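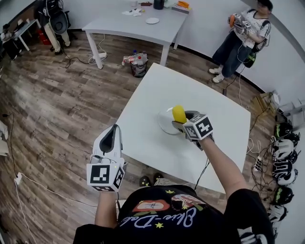 Section 4. Table Clearing and Plate Setting (Chore Group B)

Read Section 3 first. If you skipped it, the short version is that the arm does not know your kitchen and will not learn it by being left in there overnight.

4.1 What this chore group covers

Chore Group B covers picking up one item from a table, placing it on a plate, and taking it off the plate again. The sales sheet calls this "table service." We were asked to use the same name in the manual and decided against it. The Estach arm does not carry plates between rooms, scrape them, stack them or wash them. If you bought the unit to do any of those, see Section 9, Returns.

The training for this group was done by people working with hand-held grippers at plain tables, with toy food and light plates. Keep that in mind when you judge the results. A person knows when a grip is going bad and shifts a finger before thinking about it. The arm repeats the general shape of what people did and often leaves out the small save at the end.

4.2 Before you start

You will need:

The arm, clamped and leveled (Section 2)
One table with a plain top, no tablecloth
One round plate, unbreakable for the first week
One practice item from the Korkby starter bag
A chair for you, because you will be watching

Do not start with real food. Do not start with a plate you like.

CAUTION: Keep hands, sleeves and pets out of the marked work area while the green light is on. The arm stops when it meets firm resistance. A cat is not firm resistance.

4.3 Setting up the table

1. Push the table against the clamp stand so that it cannot slide. If it has wheels, use a different table.

2. Clear the top completely. Mail, keys and phones confuse the item finder, and it will sometimes try to serve them.

3. Set the plate within 445 mm of the arm base, measured to the center of the plate. Farther out, the wrist has to flatten and the grip gets poor.

4. Close the blinds if sun falls across the tabletop. A bright stripe is read as an edge.

5. Tape down loose cables on the floor between you and the stop button. You may want to reach it in a hurry.

6. Press and hold SCAN until you hear two tones. One tone means the plate was not found. Move it slightly toward the base and scan again.

Note: Repeat the scan whenever the table is bumped. The software is supposed to notice this by itself. In our test kitchen it noticed about half the time, and we would rather you did it by hand.

4.4 First pick and place

1. Put the practice item flat on the table beside the plate, long side facing the arm.

2. On the panel choose GROUP B, then PLACE, then SLOW. The FAST setting is there, and you can ignore it for now.

3. Press START and take your finger off the panel.

4. Watch the jaws close. They should meet the item near its middle. If they take it by one end, press STOP, turn the item a little and go back to step 1.

5. Let the arm finish and return to rest before touching anything.

6. Check where the item ended up. On the rim counts as placed as far as the software is concerned. Whether it counts for you is a matter of taste.

7. Run the same item 10 times. Write down the failures in the table at the back of this manual. Please include the dull ones.

CAUTION: If the arm lifts the plate along with the item, press STOP and support the plate with both hands before you press RELEASE. The jaws open all at once.

4.5 What to expect

Dayana Montes ran our long test in the Escobedo kitchen, starting in February. She logged 1,168 attempts with the starter bag items and ordinary dinner plates. Her notes are the reason this section is longer than in the last edition. Long, stiff items did well. Round ones rolled. Soft ones were picked up fine and came down changed in shape. She timed herself on the same job one afternoon and was done setting four places while the arm was still on its second.

A full clear of one place takes the arm over 15 minutes on SLOW, counting rescans. We print that figure because dealers have been leaving it out.

Aurelio Gallegos in our service office holds the opposite view and asked to have it included: for someone with a weak grip, a slow pick that works most of the time may be worth having. We agree with the "may." Try it with the person who will use it before you drill holes for the permanent mount.

4.6 Problems

Jaws close on nothing: Rescan. If it happens again, clean the lens with the dry cloth.

Item dropped on the way: Check the jaw pads for grease. Smooth or damp items drop more often even with clean pads.

Arm stops above the plate and waits: It has lost the rim. White plates on white tables are the usual cause. Use a colored plate, or put a dark mat under the white one.

Arm repeats a finished job: Known fault in the Istitley panel software. Press STOP and turn the main switch off. No date for a fix has been given to us.

Go on to Section 5 (Laundry) only after eight good runs out of ten in 4.4. Socks are harder than they look.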